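Grecu - feature film, progress report to the fund

Period covered: to the end of July
Report no. 2

Where we are

The short version is that we have a script, most of a cast and less of a schedule than the last report promised. Draft four of Grecu came in at 100 pages. I asked for fewer and was told the third act needed the room. I have read the third act twice and I'm not convinced, but the director is, and draft four is the one we are budgeting from.

The story has not changed since you approved it: a ferry pilot loses his licence, goes home to Prulthorpe and finds his brother has sold the boat. What has changed is the ending, which is now set at night. Nights cost more. The revised budget shows this on its own line so that it can't be missed. 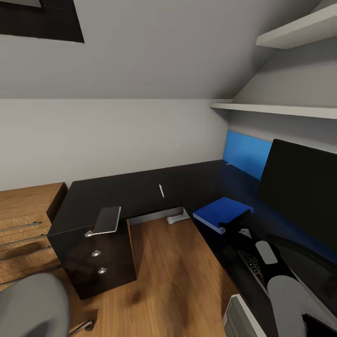

Money

We have drawn the first instalment and spent it on the script, casting and the first trip to Prulthorpe. Flena, our co-producer, still describes its share as "confirmed in principle". I have heard that phrase since the spring and would not treat it as money. If there is no signed letter by the next report, I would suggest we plan for a film without them - 20 shooting days instead of 31 - and see whether it is still a film worth making.

The sales agent's estimates are attached as you asked. They look hopeful to me. The two titles they compare us with both had a well-known lead, and we don't.

Cast

The pilot is cast and signed. The brother is not. We saw some good people in July and the director liked all of them, so we are no further on. I have asked for a decision before the second trip.

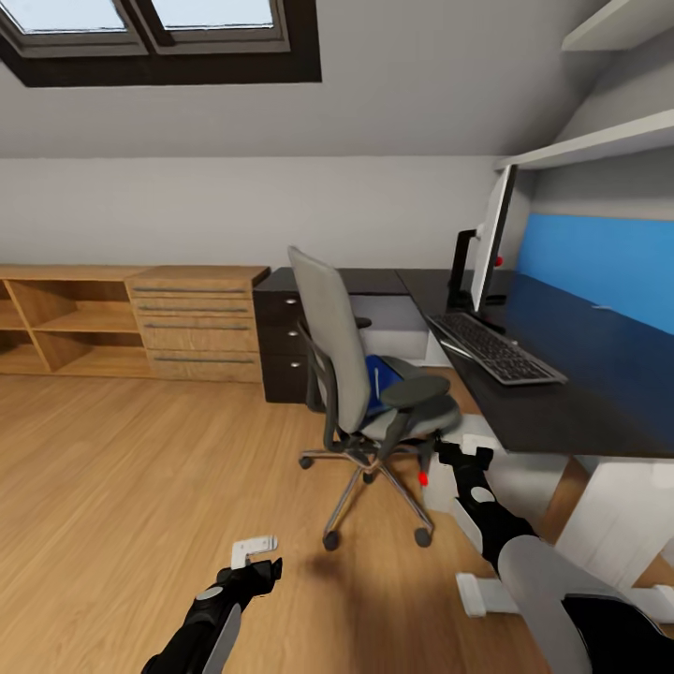

Report prepared by Aslak Berge, producer
Sent 8/13/18

Locations and crew

Rostislav Procházka has agreed to shoot the film, subject to dates. He has been to the harbour and says the night ending can be lit from the quay with a small crew. I would like to see that tested before anyone repeats it as fact, and a camera test is now in the plan.

The harbour office wants a fee of 2000 for the quay, plus insurance. We think the fee is fair. The insurance wording is another matter and is with our broker.

Guvar will handle post-production. Their quote assumes a locked picture ten weeks after the shoot, and no film I have worked on has managed that. I have asked them to price a later date as well.

Still open

Flena's letter
Casting of the brother
Harbour insurance
Camera test for the night ending
Second quote from Guvar

We are not asking for the second instalment yet. I'll write again when the first two items on the list are settled.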